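2025年9月25日

下午我终于收拾了书桌。说“终于”，是从八月就想收拾，可是每天回来都很累，把包放下，就去躺着了。今天课取消了，没有理由再拖。

我先把桌上不用的东西放到地上，一件一件看。有一张Casell超市的小票，买了22块的面包和牛奶，我不记得是哪一天。还有Grasura的说明书，灯早就送给别人了，说明书还留着。纸我都叠好，放进纸袋里。

然后是每天都用的小东西。免洗洗手液是房东太太给我的，瓶上有一滴很大的蓝色水滴，写着“99.99%”。我刚来的时候不认识“凝胶”这个词，查了词典才懂，所以对它有一点感情。口罩、纸巾、纸杯也都在桌上，我想了很久应该怎么放。
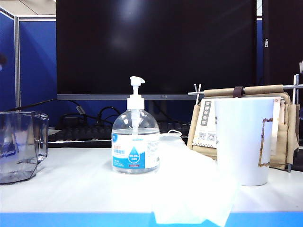

Yến Sầm 说，洗手液不要放在书桌上，要放在门口，人一进门就能用，放在桌上只会忘记。她还说口罩用过一次就应该扔，不要“明天再戴”，这是她妈妈教的，她在家里从来不敢违反。

我觉得她讲得有道理，可是我的门口没有架子，只有一个钉子，钉子上挂着雨伞。我们商量了一会儿，最后决定洗手液先留在桌上，等我买了小架子再搬。架子我看过一个，要216块，对我来说有点贵。Yến Sầm 说二手的最多40块，她帮我问。我要记得谢谢她。

布的收纳袋我很喜欢，浅褐色，挂在金属杆上，卷起来的地方有一条深棕色的带子。我以前以为它只是好看，现在觉得可以放信和收据。Lindalva Barbosa 从Prurville寄来的信，我一共留了三封，今天又读了一遍。她的中文比我好，写字也比我快。我应该回信，却总是怕写错，所以拖到现在。晚上写完日记，我就开始写，写不完也要写第一段。

杯子的事我也想记一下。那个白色的瓷杯，我从第一个宿舍一直带到这里，搬了两次家。杯身上有一条细细的棕色的线，弯弯的，不知道是裂了，还是茶留下来的颜色。我用手指摸了几次，还是不能决定。 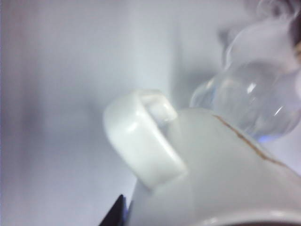 如果是茶的颜色，用小苏打擦一擦应该可以去掉，这个办法是Âu教我的。如果是裂了，我就不用它喝热水了，拿来放笔也可以。我不想扔。有的人会说一个杯子不值多少钱，可是在这个城市我认识的第一样东西就是它，比认识同学还早。

明天去买小苏打，顺便买一块新的抹布，旧的那块擦完桌子总是留下毛。纸袋也要拿下楼，不要再放在门后面一个月。

现在八点多，桌子还有一个角没有擦。我先写信。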